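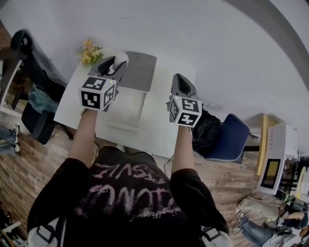

# Paint Code Rarity and Asking Price in Used Sedan Listings

Term project report, 13 Dec 2020

## 1. Background

Sellers of older cars often ask more for a car in an unusual factory color. The size of that premium is hard to pin down because color is mixed up with mileage, trim and general condition. A car that someone ordered in a special color was often ordered with other costly options too. This project tries to separate the effect of color from the rest, using listings for one model, the Stadness sedan, in its second-generation body.

The model was picked for three reasons. It was sold with the same body for the whole run, the paint code is stamped on a plate under the hood and is usually given in the listing, and enough cars survive to give a usable sample.

## 2. Data

Listings were taken from the archive of the classified site Draduto. The raw export had 3,041 rows. Rows were removed if they

- repeated a chassis number already in the set (the latest listing was kept)
- had no asking price, or "call for price"
- described a parts car or a car with a salvage title
- gave no paint code and no photo of the plate

After this step 510 listings were left. Most of the loss came from the last rule. Dealers were more likely than private sellers to leave the code out, so the final set leans toward private sales.

Production totals per paint code came from the register kept by the Akanda owners' club. The register covers home-market cars only. Export cars were matched to the same codes, which assumes the color mix did not differ much between markets. We could not check this.

## 3. Method

Each paint code was put into one of 7 groups by share of production. Group 1 holds the most common codes (white, the two silvers, dark beige) and group 7 holds the special-order codes.

The log of asking price was regressed on the rarity group, odometer reading, model year, engine, transmission and seller type. Condition was entered as a three-level score, read from the listing text by two members of the team working separately. Where the scores differed, the lower one was used.

A respray was coded as a separate variable. Of the 510 cars, 382 were described as wearing their original color. The others had either been changed to a different color or did not say. Fitting was done in Zostolex with its default settings, apart from robust standard errors.

## 4. Results

Rarity group had a positive effect on asking price, but the effect was not even across the scale. Groups 2 through 5 could not be told apart from group 1 once mileage and condition were in the model. Groups 6 and 7 could. Almost all of the premium sits in the rarest codes.

Metallic brown and the pale green are both in group 6 and behave differently. The green carries a clear premium. The brown does not, and in automatic cars its coefficient is slightly negative. Rarity by production share is therefore a poor stand-in for demand.

When the sample was cut to the cars in their original color, the group 7 coefficient grew and its standard error fell. Cars resprayed into a group 7 color showed no premium at all over group 1.

Adding interior color improved the fit a little. Blue cloth was the only level that stood out, and it appears in too few cars to say much.

## 5. Limitations

Asking prices are not sale prices. A seller with a rare color may simply ask for more and wait longer. The archive records the date a listing was taken down but not whether the car was sold.

The condition score depends on what the seller chose to write. Rust in the rear arches is common on this model and is mentioned in few listings.

Club members submitted the register entries, and rare cars are more likely to be submitted. This would make rare codes look more common than they are and would shift some of them down a group.

## 6. Further work

A second export from Draduto is planned for January. It will include the price history of each listing, so cuts in asking price can be compared across groups. We also intend to replace the production groups with a continuous share and to run the model again with color family as a separate term.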